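Support ticket 400-31: Hand-held gripper tool, camera exposure and finger pad alignment
Site: Rodport. Equipment group: Irent bench cell. Status: Closed, with one follow-up action.
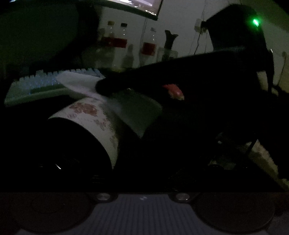 Tool camera view at the desk position, room lighting low.

Opened: 01/10/2020
Priority: Normal
Reported fault: Recordings from the hand-held gripper rejected by the checking software on grounds of low brightness. A secondary complaint concerned uneven closing of the finger pads.

1. Summary of the report

The Rodport site stated that sessions made at the desk position were failing the brightness check, while sessions made at the main bench passed. The operator had restarted the tool twice and replaced the data cable before contacting support. Neither step altered the result. The site also asked whether the left pad was reaching the centre later than the right.

2. Initial assessment

The attached view was compared with the reference view held for this tool. Both finger pads appear at the lower corners, and the two screw heads on the grey body lie either side of the small logo mark, as they do in the reference. The camera mount was therefore judged not to have moved, and no recalibration was requested at this stage.

Exposure was a different matter. The keyboard lighting and the green indicator on the black device remain clear, but the desk surface between the white container and the gripper is almost completely black. The checking software measures the lower middle of the view, as this is where objects are normally grasped. A dark result in that region will fail the session even where the back of the desk can be made out.

3. Actions taken

3.1 The site was asked to confirm the exposure setting. It had been fixed at the value used for the main bench, where overhead lighting is considerably stronger. The setting had been copied across when the tool was reissued in June.

3.2 Exposure was returned to automatic with an upper limit of 20 milliseconds. The site made a trial recording. Brightness improved, but the white cloth lost detail and fast movements showed blur. This setting was not retained.

3.3 The site fitted a desk lamp to the left of the work area, pointed at the wall and away from the lens. Light at the desk surface was then measured at 500 lux. Exposure was fixed again at the bench value. The next trial passed the brightness check without blur.

3.4 Finger pads. With the tool powered off, the site closed the trigger slowly against a straight edge. The left pad was found to lag slightly. The linkage was cleaned with a dry brush and the retaining screw on the left side was tightened by a quarter turn. Both pads then met at the centre mark. The two screws on the face of the body were not disturbed; they hold the cover only and must not be used for adjustment.

4. Correspondence

Site: The lamp causes a bright patch on the clear bottles at the back of the desk. Is this acceptable?

Support: Yes, provided the patch does not cover the item being handled. The bottles may also be moved if the task does not require them.

Site: Should the rejected sessions be deleted?

Support: Please retain them until the software team at Liu has reviewed the threshold. They should be marked "low light" and stored separately from accepted work.

5. Outcome

The tool has been returned to normal use. The desk position is now listed in the Standoneo setup sheet as a separate location with its own lighting requirement — it had previously shared an entry with the main bench.

Follow-up action: Rodport to repeat the straight edge check on the finger pads after 20 further sessions and to add the result to this ticket.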